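2019-05-09 – speaker notes, Tilten session on label and packing data for small food importers

## Opening (keep short)

- Say who the talk is for: firms with up to 200 product lines and no full-time data person.
- Zabala is the running case. It imports sauces, pastes and vinegars, and sells to shops in mixed cases.
- Skip the company history. It is in the handout.

## Why item records go wrong

- One product, three names: supplier invoice, front label, shop ticket. Each was typed by a different person.
- Zabala had 1,000 item records before the cleanup. Many were the same item under a second spelling.
- Original script should be stored as its own field. A translated name is a second field – never a replacement.
- Container type needs a fixed list. "Bottle" and "jar" take different dividers in a mixed case.

Pause on the pictures. Let people read the labels before going on.
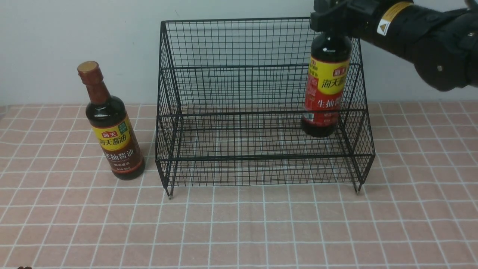
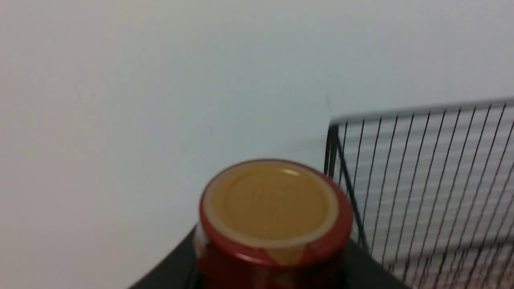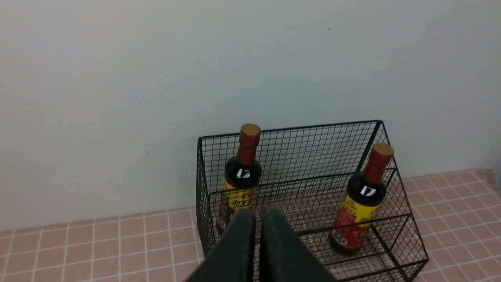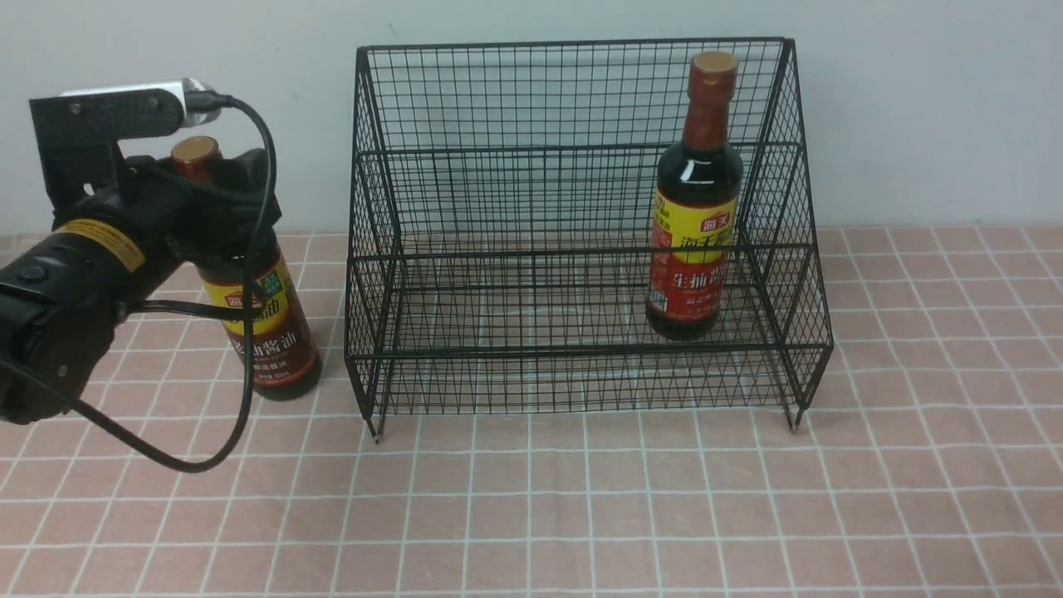 ## Minimum record

1. Item code, internal, never reused.
2. Name in original script, copied from the front label.
3. Name in English, from the approved word list.
4. Container type and material.
5. Closure type.
6. Net contents, with unit in a separate field.
7. Date of last label check.

Stress item 7. Suppliers change labels without notice, so Zabala checks 30 records a month against stock on the shelf. In November it checks none; the holiday orders take all the staff time.

## Tools

- Timetel handles the check schedule. Show the export screen only.
- Sternano prints the shelf tickets. It accepts 22 characters per line, so long names need a short form. Store the short form – do not let the printer cut it.

## Questions to expect

- Cost: refer to the handout, page two.
- Barcodes: useful for lookup, but they do not replace the name fields.
- Allergens: separate talk, after the break.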